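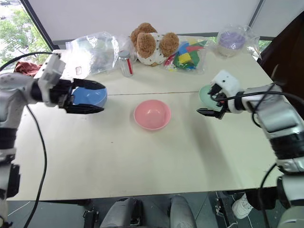
Drutgate is the task sequencer and arm arbiter used on the Benine two-arm tabletop setup. It takes tracked object poses and a goal description, assigns each pick to one arm, and issues motion segments that keep the arms out of each other's reserved volume. The reference task is bowl stacking. A typical state during the task has the left gripper closed on the rim of the blue bowl just above the table, the right gripper over the mint-green bowl, and the pink bowl standing between them as the stack base. Most arbitration faults appear in that state, when both arms want the volume over the base.

Status

Maintained. The planner interface changed in July; configs written before that need the migration script in tools/migrate_cfg. The old single-arm mode has been removed.

Components

drutgate_core: task graph, arm assignment, reservation table.
drutgate_perc: object segmentation and rim fitting for round dishes. Output is a center, a rim radius, a rim height and a confidence.
drutgate_plan: segment planner. Joint-space by default, Cartesian for the final approach and for release.
drutgate_replay: offline playback of logged runs against a changed config.

The grasp library is separate and lives in the Havlíček repository. Drutgate pins a tag and will not start if the tag does not match.

Control loop

The sequencer runs at 5 Hz. Each tick reads the latest fitted rims, updates the task graph and checks the reservation table. Motion segments are executed by the arm controllers at their own rate and can be preempted only at segment boundaries. If a reservation is denied, the requesting arm holds position and retries on the next tick. After 6 denials the arm retreats to its last safe waypoint and drops its claim.

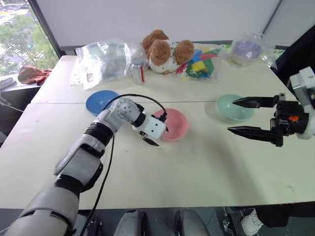 A retreat does not cancel the task node. The node goes back to the open list and either arm can take it. Reassignment uses path cost only, so a node can bounce between arms if the costs are close. Set assign.hysteresis above zero to suppress this.

Configuration

assign.hysteresis: cost margin needed to move a node to the other arm. Default 0.
reserve.margin: padding added to each swept volume, in centimeters. Default 2.
perc.min_conf: rims below this confidence are ignored by the planner but still logged.
plan.release_height: gap between the held dish and the stack top when the jaws open. Measured from the fitted rim, so errors in rim height carry over directly.

Known issues

Rim fitting on shallow plates is unstable in height at low viewing angles. Use the plate prior.
Clear plastic bags sometimes produce a partial rim when a round container is inside. Mask the back of the table with perc.roi.
Replay ignores controller latency. A run that passes in replay can still be denied reservations on hardware.

Running

Start the arm controllers first, then launch drutgate_core with a site config. The Grornano config is the only one tested on every release.

Contacts

Planner and reservations: Zorica Spahić
Perception: Arvo Laaksonen
Replay and logs: Raili Nieminen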